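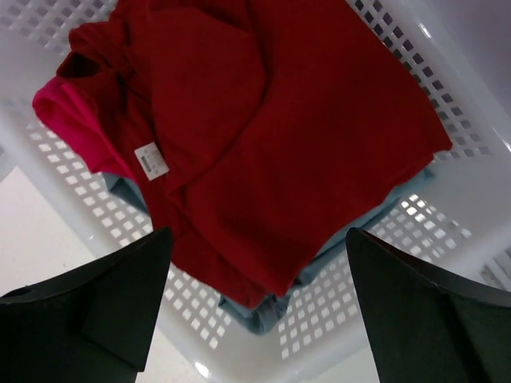 Kausar Gilani says the rinse is being blamed for something that happens in the dye bath, and that I should stop adding rinses until I have looked at how much loose dye goes in to begin with. She wrote this in the margin of my last entry, next to the line where I put down a fifth rinse as the fix.

23/01/2021

Red bleed, cotton, continued.

She may be right. Went back through the January pages before starting. Every batch that bled badly was made up from the Lanness red, and every one of those was mixed strong because the first samples came out too orange for the Quintana order. I had been reading the strength and the bleeding as two problems.

Set up today as a plain comparison. Same cotton, same scouring, same salt and soda ash. One lot at the strength we have been using, one at half that. Dry weight of cotton for the strong lot 1158 g. The half-strength lot got the same weight, cut from the same bolt. Scoured both together in the big pot so there could be no argument about that step later.

The salt tub was down to 117 g when I opened it. Not enough for one bath, never mind two. Yasir Hashmi had a sealed bag on the Stornia shelf and I used that for both lots so the salt would match. Please write on the lid when it gets low. The tub is back in its place, refilled from the same bag.

Bath temperatures stayed steady on the left burner. The right one drifts down if the door is open, so I kept the door shut and put up with the steam. Soda ash went in dissolved, in stages, with the cloth lifted out each time. I have been lazy about lifting it out before, and the blotches on the Vomenberg napkins look like what you get from that. Not proven, but I will keep lifting it out.

Rinsing: cold first, then warm, then the hot soak with detergent, then cold again. That makes 4 for each lot and I stopped there on purpose, whatever the water looked like. Kept a jar of the last rinse from each.

Strong lot: last jar clearly pink against white paper.
Half-strength lot: last jar has a tint, but I had to hold it next to tap water to be sure.

Transfer test. Stitched a strip of undyed cotton and a strip of undyed wool to a piece from each lot and washed them in closed jars, 985 ml of water in each, warm, with the ordinary detergent and no softener. Pulled them out, rinsed once, dried flat and apart from each other. Drying them folded together spoiled the last round, when one damp corner marked everything it touched.

Results so far, judged dry by the north window:

Strong lot, cotton strip: pink all over, darker along the stitching.
Strong lot, wool strip: pink, less even.
Half-strength, cotton strip: faint, mostly at the stitching.
Half-strength, wool strip: no change I can see.

So there is a lot of dye in the strong bath that never gets fixed and only sits in the cloth until somebody washes it. More rinsing gets it out slowly. Less dye means it isn't there to get out. I still think the hot soak is too short — the water was coloring right up to when I drained it — and I want to test that on its own before changing the sheet.

The trouble is the color. Half strength gives a good clear red, but it is not the deep one Quintana signed off on. Held against their swatch it is plainly lighter. Possible ways around it: a small addition of the blue to bring it down, or dyeing twice at half strength with a full hot soak in between. Yasir prefers the second. It costs a day and a second lot of soda ash. I would try the blue first, on scraps.

Until this is sorted, the care card for anything in the deep red should say wash alone. The old card says wash with like colors, and people read that loosely. A deep red in the same basket as pink or blue-gray is an ordinary wash load, and with the strong lot as it stands I would not want to promise anything for the paler pieces.

To do:
Blue addition on scraps, smallest measure we can weigh.
Longer hot soak, strong lot only, everything else unchanged.
Repeat the wool strip, as the piece I used was uneven to start with.
Ask Lanness for the batch sheet.
Jars are on the sill with tape labels. Leave them until Kausar has looked.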